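Renting a Gripper by the Month: Eduard Sokol on the Ovedico Sorting Kit

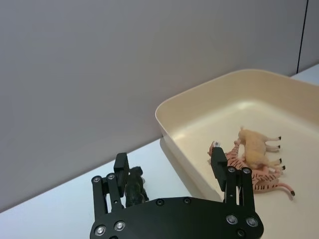 What the kit includes

Eduard Sokol runs the trial bench at Drindcombe, a small integrator that rents and supports the Ovedico sorting kit. The monthly fee covers a two-finger gripper, a wrist camera, the mounting hardware and remote support. The arm is extra. "Most customers already have an arm," he says. "They don't have a hand they trust."

The work on his bench is toy animals, picked off a white tabletop and put in a cream plastic tray. A tiger and a tan hoofed animal are in the tray, the second lying partly on the first. A dark figure with a bumpy surface stands between the open fingers.

Sokol chose toys for their shape. "Thin legs, tails, round heads. A box tells you very little about a gripper. Dark toys are harder for the camera than light ones, and a black pad next to a dark toy is harder again. I would sooner a customer found that out here."

How the trial is run

A trial is 2,000 picks on the customer's own parts, logged one by one. Sokol reads the last report from his screen: 703 picks on the first shift, no tuning allowed. After that the customer may change the grip force and approach height, but the pads stay as supplied. He considers special pads a separate purchase and quotes them separately.

The longest run so far was 3,503 picks, for a packaging firm called Kao that wanted its night shift included. "They asked for the raw log, not the summary. Good. The summary is mine, the log is theirs."

Against the Gradex

Drindcombe also carries the Gradex, a suction unit. Sokol recommends it for flat cartons and sealed bags. On bumpy or fuzzy parts he quotes the fingers. "Suction wants a surface. If there isn't one, you are paying for air."

His complaints about the Ovedico are specific. The linkage is wide, so parts close to a tray wall need an angled approach, and the stock software handles this poorly. The manual gives no torque figures for the finger bolts – he had to write to the maker for them. He checks the bolts every 200 picks during a trial, a shorter interval than the manual suggests.

Who should wait

Sokol turns away anyone whose parts arrive in a deep heap. The October software release is supposed to improve picking from piles, and he has not tested it. "Placing into a tray, yes. Digging in a bin, ask me again when I have a log."

The minimum rental is three months, with the trial fee credited against the first.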